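3. Covering the table and laying out the items

This section applies to the Takness table cover and the Clesden household set. Read section 2 (Unpacking) first. The cover must be in place before any item is put on the table.

3.1 Before you start

Check that the table stands level and does not rock. Wipe the top with a damp cloth and let it dry fully. Crumbs or grit left under the cover will show through as small bumps and may wear the fabric.

The cover is supplied folded. Fold lines drop out in normal use and are not a fault.

CAUTION: Do not use pins, staples or tacks to hold the cover. Any of these will damage the fabric and may scratch the table.

3.2 Fitting the cover

1. Place the folded cover in the middle of the table with the care label facing down and towards the back.
2. Open it out to the left and right first, then to the front and back.
3. Check that the cover reaches as near as possible to all the edges. If it is short on one side, lift and move the whole cover. Do not pull on one corner.
4. Smooth the cover by hand from the centre outwards.
5. Press down the back edge last. If the fabric rises there, slide a flat hand under it and draw it towards you.

Note: Soft wrinkles are acceptable. Sharp ridges are not, as a cup or bowl placed on a ridge can tip.

Note: The brown fabric has a slight sheen under strong light. It does not mean that the cover is wet or stained.

3.3 Marking out the working area

Allow a clear area of 600 mm by 400 mm for the loose items. The bin stands outside this area, to the left of it. If the table is too small for this, reduce the clear area and keep the bin where it is.

Do not mark the area with adhesive tape. Tape lifts the surface of the fabric and leaves a residue which does not wash out.

3.4 Placing the items

1. Put the bin down first, open side up, with nothing in it. Press lightly on each corner of the base to check that it sits flat.
2. Put the cloth to the right of the bin. It need not be folded.
3. Put the bowl on the right-hand side of the table, open side up. Lower it with both hands.
4. Put the cup on the front side of the bowl. Leave enough room to pick up either one without touching the other.

CAUTION: The bowl is ceramic. Do not drop it into the bin or stack it under other items.

Note: Colours vary from set to set. Replacement pieces are listed by part number and not by colour. See section 6.

3.5 Checking the layout

Before going on to section 4, check the following:

- the cover is flat under the bowl
- the bin is empty
- the cloth is clear of the bowl and cup
- nothing is resting on the edge of the table

If the cover has moved, take off all the items and repeat 3.2 from step 3. Moving the cover with items on it is the usual cause of chipped rims.
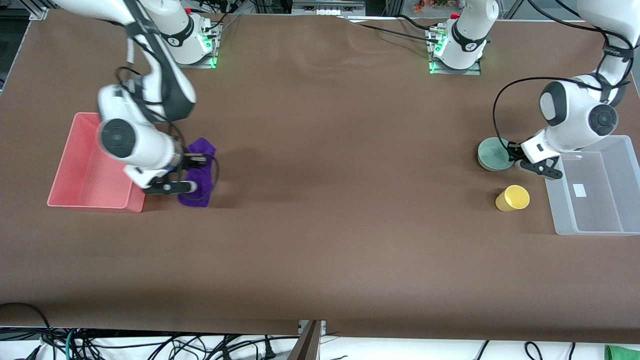 4. Clearing and storage

Items are cleared from left to right. The purple cloth, which lies crumpled next to the pink-red bin, is therefore taken first, followed by the teal-green bowl and the yellow plastic cup.

1. Pick up the cloth by its middle and lower it into the bin. Check that no part hangs over the sides.
2. Lift the bowl by the rim and set it aside for washing. Do not put it in the bin with the cloth.
3. Pick up the cup and set it beside the bowl.
4. Take the bin off the table.
5. Fold the cover inwards from both ends and shake it out of doors.

Wash the cloth and cover separately for the first 4 washes. Dry flat. For care symbols, see page 17.

Takness household guides. Text revised 15 Mar 2018.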